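Newsletter > Food and Lunches > Cold lunch menu

Cold lunches stay on the menu through the summer

The Tresus lunchroom will keep serving cold lunches until the fall menu starts. The change began as a trial when the kitchen's big oven went out of service. More people signed up than for the hot menu in the spring, and the kitchen has decided to carry on with it even though the oven is working again.

In June the lunchroom served 1534 cold lunches. The potato salad with dill went fastest, followed by the chickpeas with roasted peppers. The rice salad did poorly and has been dropped. Several people wrote that the rice was hard by the time they ate, and Mirjana Kos in the kitchen agrees with them. Cooked rice firms up in the refrigerator, and bringing it back to room temperature for a full lunch line means leaving it out longer than food safety rules allow. Small pasta takes its place.

Dressings are now mixed the same morning and kept apart from the greens until serving. If you pick up your lunch early and plan to eat later, ask for the dressing in a separate cup. The cups have lids and can go back in the gray tub by the door with the plates.
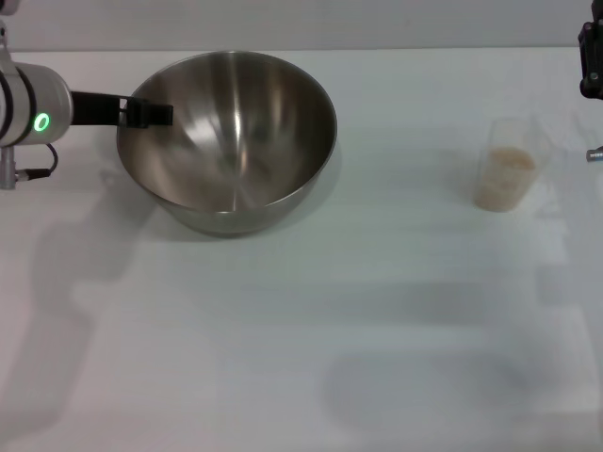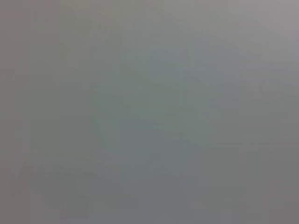
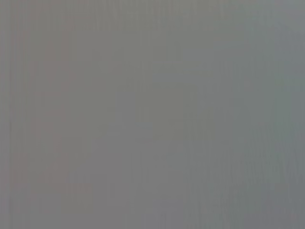 Last changed: Jul 13, 2021

The menu for the next 4 weeks is set. Week one is potato salad with dill, green beans and a boiled egg. Week two is chickpeas with roasted peppers and flatbread. Week three is small pasta with peas, lemon and white cheese, and week four is lentils with carrots and mustard dressing. A plain green salad is there every day, and so is the soup, which is now served cold as well. Kinga Kiss has brought in a recipe for cold sour cherry soup that will be tried in week two. It has cream in it. A tomato soup without cream will be on the counter next to it.

For those who asked, the potato salad is easy to make at home. For a family-size bowl, boil three pounds of small waxy potatoes in their skins until a knife goes in without pushing. Drain them and cut them while they are still warm. Pour over half a cup of the cooking water mixed with three tablespoons of vinegar, a teaspoon of salt and a spoonful of mustard. Leave the bowl alone for 20 minutes so the potatoes take up the liquid. Then add a third of a cup of oil, a small red onion sliced thin, and a good handful of chopped dill. Use a bowl that looks too big. Potatoes break up when they are turned in a tight space, and the salad goes to paste.

The kitchen version uses the same method with white onion. Mirjana adds chopped pickles on the last day of the week to use up the jar.

Two notes on sign-up. The sheet now closes at 4 in the afternoon on the day before, an hour earlier than in the spring. Potatoes and chickpeas have to be started the evening before, and late names have meant short portions for people at the end of the line. If you miss the sheet, you can still buy green salad and soup at the counter. Also, please write your full name. In June there were 14 lunches under the name "Mike" in one week, and we have more than one Mike.

Prices have not changed. Lunch cards bought in the spring are still good and can be used for either the salad plate or the soup and bread. Cards are sold at the front desk between 8 and 10 in the morning. Darren Bellamy handles refunds for anyone who is leaving or switching to the evening shift, where there is no lunch service.

Allergies: the mustard dressing is used in weeks one and four. The flatbread contains wheat and sesame. Nuts are not used in any of the dishes above, but the bread supplier handles them. A full ingredient sheet hangs next to the tray rack, and Mirjana will go through it with you if something is unclear.

The kitchen would like to hear what should come back in the fall. So far 23 people have asked for the baked beans and two have asked for the fish. Suggestions can go in the box at the counter or by note to the front desk. Recipes are welcome too, as long as they can be made for a full lunchroom and don't need frying.

More in this newsletter
Parking during the repaving of the north lot
Ettore Piras retires from the print room
Mellosport discount: how to sign up
Found items from June
Summer hours at the front desk

Contact the front desk | Copyright 2021 Tresus | Back to top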